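**Clear rack keeps moving in the planning scene**

I'm running a two-arm cell with the Erno planner, and the rack pose won't settle. The pipette stand is found every time, but the acrylic rack jumps between detections, so the right arm replans over and over while it is holding a tube. I've collected 203 depth captures and most have gaps where the rack walls should be.
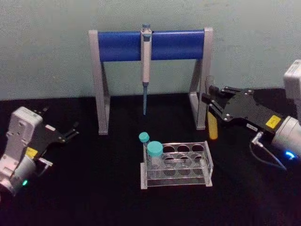
*Head view, right gripper holding the tube, two tubes in the rack.*

The planner times out after 3,000 ms. Is there a setting for this, or do I need a different detector?

— tilden_bench

**zisero**

Don't use depth for the rack. Clear plastic gives you holes and false points. Fit the pose from the colour picture using the pale base plate and the teal caps, then freeze it in the scene before the arm starts its approach. Set `pose_hold` to true and only update if the new pose differs by more than 12 mm. Also attach the held tube to the gripper as a collision object, or the planner will treat it as an obstacle and replan.

**somogyi443**

I just raised the timeout. Not great but it got us going.

**tilden_bench**

Freezing the pose stopped the replanning. The caps are a bit unreliable when the gripper passes in front — I'm using the base plate only for now.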